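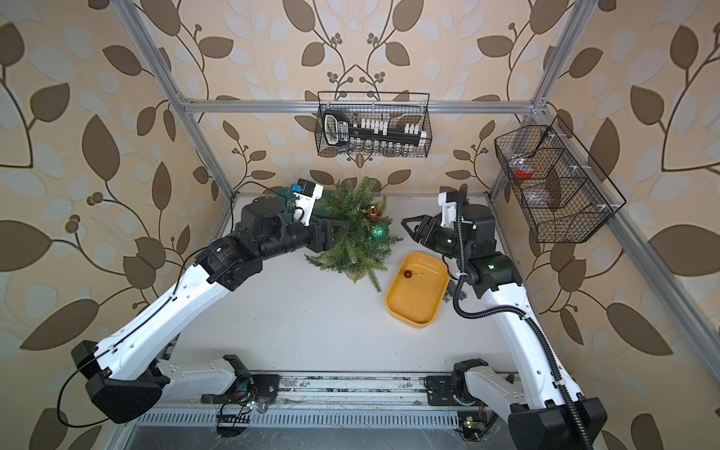
12th November is early for a Christmas tree, I know. I had a free Sunday and the box of decorations was already down from the loft, so I made a start.

Our big tree went to my sister in March and I didn't want another that size. I bought a small artificial one from Skandby instead, which cost 18 pounds and sits on a table. It came squashed flat. I spent a good while bending the branches out one by one, starting at the bottom, and it still leans a bit to the left – I've given up on that.

A small tree needs small baubles and not many of them. Most of our old ones were too heavy, and the tips drooped as soon as I let go. The glass ones from Jostis are all right if they hang close in towards the middle. I tried a string of lights too, but the plug end weighed more than the branch did.

Colours took longer than I'd planned. I wanted to use up what we had, and my husband wanted everything to match, so we settled on amber, green and red. The dark red is my favourite, a deep burgundy with more of a satin look than a shine.

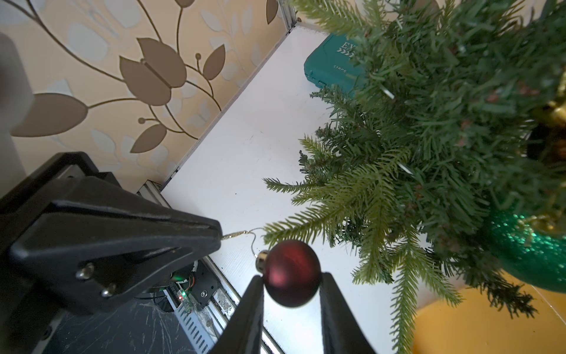 Hanging thread is the part I always get wrong. Too long and the bauble rests on the branch underneath, too short and you can't get it over the needles. The red one has a silver cap with a little loop and a thin gold thread through it, and that sort suits me better than wire hooks, which scratch the others in the box. I've bought 4 metres of spare thread from Holst for the ones that have lost theirs.

The star is still to do. The old one is far too big.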